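17 Dec 2024

I woke up before the alarm again and could not go back to sleep, so I made tea and sat with the foam. It is summer holidays in three days for the children and I still have the shape boards to finish, and the playgroup hall has to be cleared by then. I am writing this in English because Kelechi told me my letters to parents are too stiff and that a diary would help. I am not sure it helps, but I like the quiet.

The foam came from Zivier, two colours, green and orange. I had asked for blue. The woman at the counter was very polite and said blue would arrive in April, so I took what she had. I paid 945 dollars for the whole order, with the glue and the mats for the floor, and I felt a little sick when I saw the number on the receipt. The grant is 3,000 dollars and it must also cover the new shelf. I wrote everything in the red notebook, so I will not worry about it here.

Cutting is slower than I believed. The thin orange sheets are easy, they go with ordinary scissors. The thick green one needs a long blade, and you must keep the blade straight up or the hole becomes wide at the top and narrow under. I spoiled one corner of a square in this way and had to begin again with another piece. The circle I did in one breath, almost. For the cross I drew the lines with a ruler first and then I cut only the inside corners, very short cuts, before I did the long sides. My mother cut dress patterns like this – corners first, and no talking.

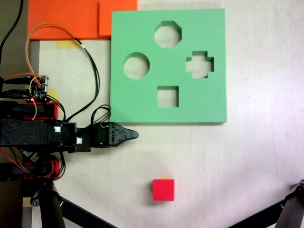 I wanted a triangle as well, but there was no good place for it, and Kelechi said an octagon is more interesting for the older ones because they try to push it in the round hole. I think this is a bit cruel, but I agree. The youngest will go for the square, they always do.

In the afternoon I rang Mrs Nwankwo about the shelf. She can bring it in her ute if somebody helps her lift it at this end. I said yes and then I remembered my back.

I must still buy sandpaper, the fine one, and return the key to the side door. Also more masking tape, the yellow roll is nearly at its end. Dinner was rice and the rest of the pumpkin. Now it is late and there is green dust in my sleeves, on the couch, even in the sugar. Tomorrow I will sweep before breakfast.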